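En defensa de la mesa grande

Llevo meses dándole vueltas a una cosa que a primera vista parece una tontería, y es que en las casas donde he sido feliz siempre había una mesa demasiado grande. Demasiado grande para el cuarto, quiero decir, de esas que obligan a entrar de lado y a pedir perdón a las sillas. La de mi abuela ocupaba media cocina y allí se pelaban guisantes, se hacían deberes, se cortaban patrones y se discutía de herencias, a veces todo a la vez.

Ahora las mesas encogen. Me lo decía en marzo una amiga que acababa de mudarse a Nindale, a un piso bonito y luminoso donde la mesa se pliega contra la pared como si le diera vergüenza existir. Costaba 439 euros y venía con dos taburetes. «Si total, comemos en el sofá», me dijo, y yo le contesté que claro, mujer, y me fui a casa con una pena bastante desproporcionada.

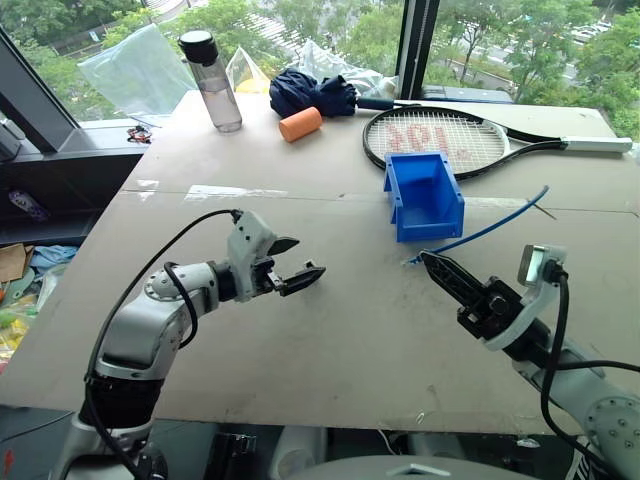

Mi tesis, si es que un desahogo así merece la palabra, es que una mesa grande sirve sobre todo por el sitio que deja libre. Cuando hay superficie de sobra, las cosas se pueden quedar donde están: la carta a medio escribir, el puzle, la radio destripada. Puede haber una botella de agua a medias, con su tapón negro, y al lado un cilindro corto de espuma naranja tumbado, y todavía queda tablero para extender los codos y pensar en lo que toca después. En una mesa pequeña esa botella ya es un problema; hay que levantarla, buscarle un rincón, acordarse luego de dónde la pusimos, y entre una cosa y otra se nos ha ido la tarde y también las ganas.

Sé lo que se me va a objetar, porque me lo objetan en casa. Que los metros cuestan dinero, que no todo el mundo puede permitirse el lujo de una cocina con hueco, que es muy fácil ponerse nostálgica con la abuela de una. Y es verdad, lo concedo sin regatear. Pero fíjense en que las mismas viviendas que no admiten una mesa admiten sin rechistar un sofá en ele y una televisión del tamaño de una puerta. Hemos elegido, aunque sea sin darnos cuenta, y a mí me gustaría que lo volviéramos a hablar, a ser posible sentados alrededor de algo.
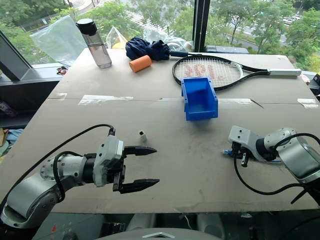

Viola Donati
Colaboradora de Opinión

En Utholm, donde viví un par de inviernos, la biblioteca del barrio tenía en la planta baja una mesa larguísima para quien quisiera usarla. No había que reservar nada. Llegabas a eso de las cinco, con el abrigo puesto todavía, y te encontrabas a un señor clasificando sellos (decía tener unos 1.000, y yo le creo), a una chica que remendaba un paraguas y a dos hermanos que no estudiaban en absoluto. Allí conocí a Sandro Sorrentino, que encuadernaba libros por gusto y que me enseñó a tapar el tablero antes de trabajar, con lo que hubiera a mano. Una mesa que da miedo manchar, repetía, es un mueble de adorno. Yo le discutía bastantes cosas, pero esa me la quedé.

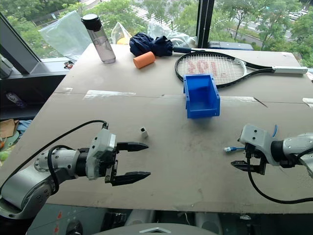

La costumbre de cubrir la mesa me parece, de hecho, lo más civilizado que se puede aprender en una casa. Mi abuela usaba hule; Sandro, periódicos viejos; mi hermano, que es un bruto, manteles buenos. Un tablero de cartón entre beis y gris, con un cubito blanco entre otras muchas cosas, me gusta más que cualquier mantel bordado, porque el cartón admite el pegamento, el lápiz y el cúter, y cuando se estropea se dobla y se lleva al contenedor sin que nadie tenga que llorar por él. Debajo sigue la madera, la que toque, esperando la cena.

No pido que tiremos tabiques, ni que se legisle sobre la materia, aunque confieso que lo he pensado alguna noche. Pido algo más modesto: que al entrar en una casa vacía, antes de medir dónde irá la pantalla, midamos la mesa. Y que si de verdad no cabe, la reclamemos fuera, en el centro cívico, en la biblioteca, en el local de la asociación de vecinos. Mi amiga de Nindale, por cierto, viene a casa el mes que viene a hacer mermelada, y me ha preguntado si puede traer también la máquina de coser.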